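**Folding small cloths: thirds or quarters?**

**selvage_22**
Restocking the linen shelf in August. The shelf is 12 inches deep. Hand towels folded in quarters stick out past the lip. Folded in thirds lengthwise and then in half, they fit, but the stack leans after five or six pieces. Looking for a method that holds a square edge on thin cotton.

**Lerkgate**
Thirds, then thirds again. The raw edges end up inside and the outer face is a single fold. The lean comes from putting all the thick edges on the same side. Alternate them.

**pressline**
Disagree with alternating. It levels the stack but you lose the clean front, and pulling one cloth drags the next. Keep the folds forward and limit the stack height. We keep 2,952 pieces in rotation at the Fordale laundry and no stack goes over 30.

**selvage_22**
30 of what thickness? My cloths are thin.

**pressline**
Flat-weave napkins. For terry, cut that to 12.

**hemcheck**
The fold count matters less than the starting condition. A cloth that goes into the fold with a diagonal crease comes out with a diagonal crease and a corner that won't meet. Hold two corners, pull until the edge between them is straight, lay it down, smooth from the center out. Then fold.

**Lerkgate**
That adds time to every piece. For shop rags it's wasted effort.

**hemcheck**
OP asked for a square edge. Rags don't need one.

**Onyshchenko**
Check the label position too. A sewn-in label makes a hard spot, and if it lands on a fold line the stack rocks. I turn the cloth so the label ends up on an inner layer, away from the crease.

**selvage_22**
Most of mine have the label near a corner. I could cut them off.

**Onyshchenko**
You could, but then you lose the fiber content and the wash temperature. I'd leave them on - turning the cloth costs nothing.

**pressline**
Agree on the labels. Still don't agree on alternating.

**Hakia**
One pink and folded, one red and still crumpled. On the red one, look at the creases running down from the peak and the small white label on the left half. I'd flatten all of that before making the first fold. 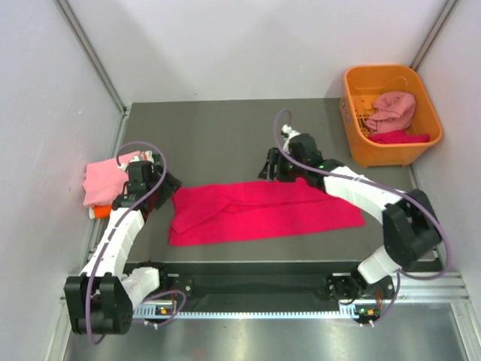
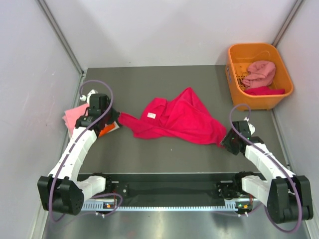

**selvage_22**
Does it help to iron thin cotton before folding, or is smoothing by hand enough?

**hemcheck**
Smoothing by hand is enough if you fold within a few minutes of the dryer stopping. Once the cloth has cooled in a heap, the creases are set and you need an iron or a light mist of water. Let it dry fully before it goes on the shelf.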